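Set-up guide - breakfast trays
Section 3: Laying the place and plating the pastry
4 min read | 9 shares

We use cookies to remember your settings. Accept | Manage

Read this section before the first service of the day. It covers the Bridby felt mat, the Pleto plate and the pastry. Drinks are in Section 4.

What you need

- One gray felt mat
- One round white plate, flat rim
- One croissant per guest
- Tongs or food-safe gloves
- A dry lint-free cloth

Preparing the table

1. Wipe the table top with the cloth and a little plain water. Do not use spray polish. It leaves a film that marks the felt.

2. Let the surface dry fully. A damp table will show through the mat as a dark patch.

3. Lay the mat flat with the long side toward the guest. Press out any fold with your palm. If the mat has been stored rolled, leave it under a tray for 30 minutes first.

4. Check that the mat does not hang over the table edge.

Note: New mats shed fibers for the first few uses. Brush them outdoors before service. Do not put them in the dryer.

Placing the plate

5. Hold the plate by the outside of the rim and set it on the mat. The whole plate should sit on the felt, with no part of it on the bare table.

6. Lift the plate to move it. Sliding it drags the felt and puts a wrinkle under the base.

CAUTION: Plates from the Quansah warmer can be hot enough to burn. Let them stand before you handle them, and never put one straight onto the felt.

Placing the croissant

7. Warm the croissants according to the oven card. Plate item 148 on the Driveck order sheet is the large size and needs a little longer.

8. Pick the croissant up across the middle. Do not lift it by the tips - they break off easily.

9. Bring it in from the side, low over the plate, and stop before it touches. Check that it will land inside the rim.
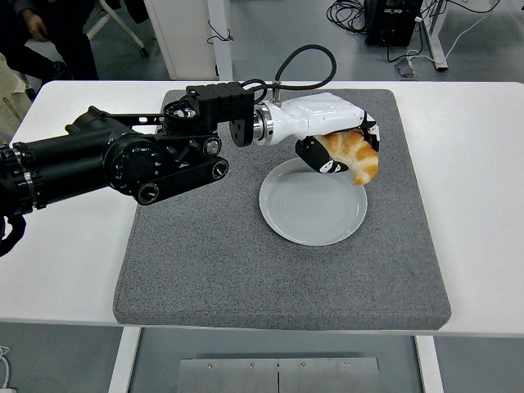 Fig. 3-2. Croissant held above the rim, plate on felt mat.

10. Move the croissant to the center of the plate, lower it and let go. Do not drop it, even from a small height.

11. Remove any flakes from the rim and the mat with the dry cloth. Work away from the plate.

Note: If the crust cracks during plating, use a new croissant and keep the broken one for the kitchen.

Continue to Section 4: Cups and saucers.

Was this page helpful? 0 comments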